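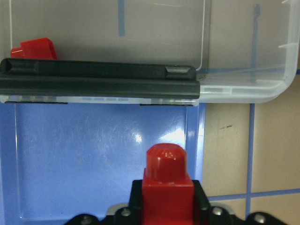
How to budget for a small pick-and-place cell
Cyprian Ostrowski, Flerberg
7 Dec 2024

Most first budgets for a bench robot have one large line for the arm and a much smaller one called "other". The second line is the one that causes trouble. The steps below are the ones we use at Flerberg when a department wants an arm to move small parts between bins and trays. They assume a table-mounted arm with a two-finger gripper and no welding, cutting or heavy lifting. Work through them in order, because the later figures depend on the earlier ones.

What you need before you start
A sample of every part the arm will handle.
The bins and trays you mean to use, or the exact same model.
A floor plan with sockets and doors marked on it.
The name of the person who will sign the order.

Step 1. Write down the job
Keep it to one page. Say what gets picked up, where from, where it goes and how often. Include the awkward cases, such as a part lying against the wall of a bin or two parts stuck together. If the job might change within a year, say so here. Suppliers will quote for whatever you give them, and a vague page brings back quotes you can't compare.

Rodrigo Leitão, who handles our purchasing, sends a page back if it has the name of a robot on it. At this stage it should only describe the work.

Step 2. Measure reach and height
Mark the bin and tray positions on a table or on the floor, then measure from where the base will stand to the furthest corner of the furthest bin. Do this at the height of the bin floor as well as the rim. A gripper has to come down over the wall of a deep bin, and the wrist above it needs space too. Arms that look fine on a reach diagram can run out of room there.

Add 10 per cent to the longest distance and use that figure when you ask for quotes. Then check it against the load. The rated payload includes the gripper, so take the gripper's weight off first.

Step 3. Price the gripper and fingers together
Grippers are often quoted without fingers, or with a standard pair that suits nobody's parts. Ask for both on the same sheet. Ask too what a replacement pair costs and how long it takes to arrive. Our last quote from Numex came to 1,178 for the gripper, with the fingers, mounting plate and cable as extras on a second page.

Order spare fingers with the first set. They get knocked against bin walls while people are learning, and a cell waiting for fingers is doing nothing.

Step 4. Plan the table and the space beside it
The table is usually the cheapest large item and the one people choose last. It needs to be rigid, it needs fixing points for the base plate, and it should be wide enough to leave the bins clear of the arm's own base. Allow for a covering you can replace, and for some way of marking positions so that a bin goes back to the same place every time. 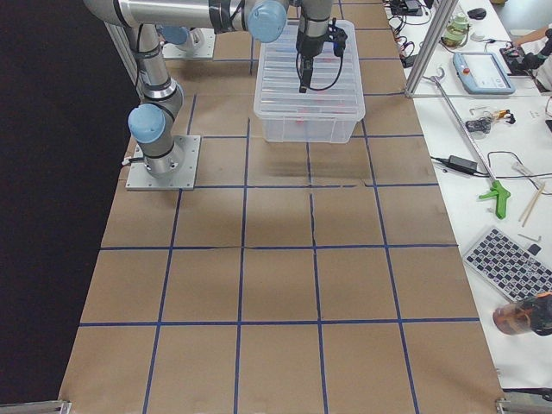
Bench space for the operator belongs in the same line of the budget. It is easy to draw the arm and its table on a plan and forget that somebody has to work next to them. The teach pendant needs a flat place within reach, and so do the keyboard and mouse, and by the time there are power supplies, cables and a few hand tools out, a narrow shelf won't do. The white bench on the right is a fair guide to what to expect. If you are going to have a second arm on the same table, decide that now, while the base plates and sockets are still only lines on a drawing.

Step 5. List the small things
These are the items that were missing from the first budget Beatriz Barreto and I put together in November:

Bins and trays, including spares of the same model
Tape and table covering
Cable ties, clips and a longer power lead
Allen keys that stay with the cell
Camera mounts and their cables, if you use cameras
A spare pendant holder
Labels

None of them costs much. Together they were enough to need a second order and a second signature, and the signature took longer than the delivery.

Buy the bins early. Manufacturers change the shape of a rim or a rib without changing the product name, and positions taught on one version may not suit the next. If you plan to use vision, ask the supplier to try your own bins. Clear and frosted plastic bring glare and soft edges, and the supplier's demonstration may well have been done with something plain and opaque.

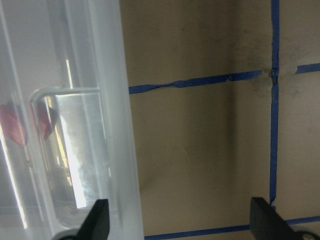 Step 6. Cost the people
Count the hours for setting up, teaching positions, testing and writing the instructions. For a first cell, we enter 20 working days for one person and charge it to the project. Virgilio Layug does most of this for us, and he asks for the days in one block – split over several weeks, the same work takes longer.

Training for a second operator is a separate line. Don't leave it out to save money. One trained person means the cell stops for every holiday.

Step 7. Get the safety work quoted
A collaborative arm still needs a risk assessment covering the whole cell, including the gripper and the parts it holds. Ask whether the supplier does this or expects you to. Silex quoted it as an option and Salgado left it out until we asked, which made the two totals look further apart than they were.

Step 8. Compare the quotes
Get 3 quotes and copy them into one sheet with the same rows:

Arm, controller and pendant
Gripper, fingers and mounting
Table and bench
Small items
Labour and training
Safety assessment
Delivery and installation
Yearly service after the warranty

Leave a blank cell wherever a supplier hasn't given a price, then go back and ask. Rasmus Šimkus keeps the template for our site and can send a copy to other departments.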